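2026-05-03
Dwight Ross

Spent most of the morning on the big grey bin, which I've been putting off since we set up in the Flelcombe room. It's had a hard life! The inner back wall is the worst of it, a long scuffed strip where the pale surface has gone through to darker metal, brownish in places. I went over the floor of it with a soft cloth and plain soapy water (no scouring pads please, it's got plenty of scratches already) and gave the rim a wipe while I was there.

I'd like to get a colour match for the grey before June. Bouchard reckons Stimeck will mix a small tin, 100 mL, for less than 50 bucks, and that's more than enough to do the back wall twice. Sanding first, obviously, and I want to try a patch 5 cm wide before anybody commits to the whole strip.

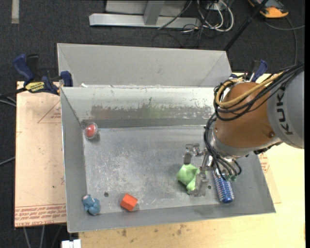

Grey bin on the wooden tabletop, worn strip along the back wall.

The green smear near the middle of that strip is still bugging me. Could be paint, could be dye off something soft, I don't know. I'll try a dab of metho on a rag next time and write down what happens.

Other bits while I think of it. The two small holes toward the front of the floor: I'm leaving them open for now, though Trullel sells rubber plugs in packs of 3 and it might be worth grabbing one if little scraps start going missing. The creases in the ends of the tall rear panel don't bother me and I'm not going to try to flatten them. Sheet metal never goes back the way you want it to, and I've wrecked enough of it trying.

Still to do: ring Stimeck, find the fine sandpaper, put the good cloths back in the drawer.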